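3rd September

Back from the Anska demonstration with sore feet and a folder I didn't ask for. Rasa drove, so I had the whole trip home to be grumpy, and I may as well get it on paper before I go soft on the thing.

The short version is that they want us to take the Winden package. That's an arm, a gripper, the software they call Skultura, and 18 visits a year from one of their technicians. The price is 3,234 a month if we sign for the long term and a fair bit more if we don't. Rimantas Hunt did the talking. He's pleasant enough and he brought good biscuits, but he says "effortless" a lot, and I have never owned a machine that was.

I'd asked him by email in February to show it doing something like our sample trays. He said yes, then maybe, and what we got was toy bricks on a studded board.
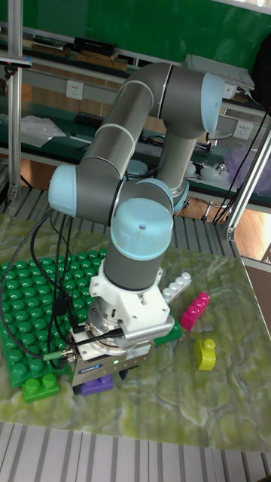
To be fair to them, bricks are not a silly choice. A stud has to line up with what's under it or the brick sits crooked, and any fool can see when it's crooked. Our trays are more forgiving than that. But our trays are also scratched, and a few are warped from the dishwasher, and half the lids came from a different supplier. A brick is the same brick every time. I said so and Rimantas wrote it down, which I took to mean he wasn't going to answer it.

I asked what happens when a part isn't where the arm thinks it is. He told me Skultura "recovers gracefully". I asked to see it recover. He said that would be in the second session, the one you get once you've paid the 900 deposit. Rasa kicked me under the table at this point because I was making my face.

Things I did like, so that I'm not a complete misery: the arm itself looks well made. The gripper isn't some homemade thing either, it's got SCHUNK written on the front, so there's a proper name on the part that would do the grabbing. The cables bother me. They hang in a big loop off the wrist and down over the side, and I kept picturing one of them hooking the corner of a tray. Rimantas says there's a sleeve kit for that. It's extra. Naturally.
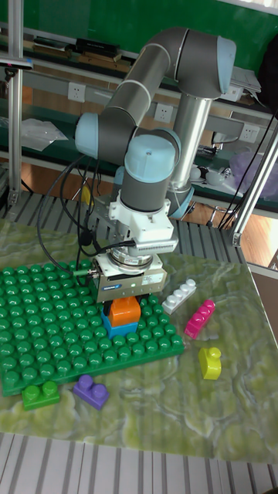
Could the two of us run it without a technician standing there? For the everyday jobs they say so, after a two day course, but any new part means a new program, and a new program either uses up one of the visits or gets billed by the hour.

That last bit took me three goes to get out of him and it's the whole business as far as I'm concerned. We change part every few weeks. Eighteen visits sounds like plenty until you do the sum. Rasa thinks we'd learn to write the programs ourselves by the second winter. She may be right – she's better with that sort of thing than I am, and she had the menus worked out before he'd finished explaining them.

I also wanted to know about the fingers. Ours would need to be wider for the trays and narrower for the vials, and swapping them by hand twice a day is not what I'd call automation. There's a changer. The changer is 400, or it's included, depending on which page of the folder you believe. I've put a sticky note on both pages.

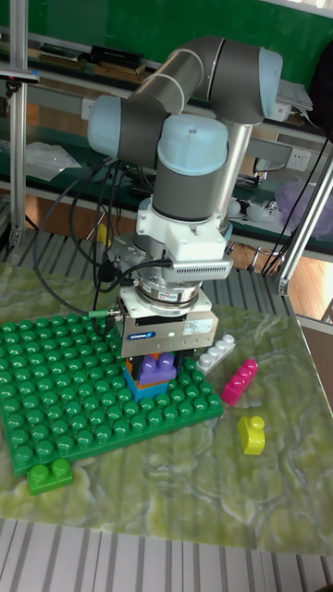

The other quote, from Ots, is still on the fridge. Theirs is a plainer setup and you buy it outright, with no visits at all unless you ring up and pay. I didn't warm to their fellow on the phone but he did give me straight numbers. He also offered to come here and try it on our own bench with our own warped lids, and I'd put more weight on an afternoon of that than on any amount of stacking somewhere else.

Rasa's view is that I had decided before we left the house. Not true, or not altogether. If Anska had said "it'll be fiddly for six months and then it'll save you your evenings", I'd have believed them and probably signed. It's the smoothness I don't trust.

To do: ring Rimantas and ask for the changer price in writing. Ask if we can post him a box of our worst trays (the ones with the grey lids, they're the real test) and have him use those for the second session. Ask if the 900 comes back to us if the trays beat it. Find out whether our bench is even level, Rasa says it isn't.

Dinner was toast. Must get cat food tomorrow.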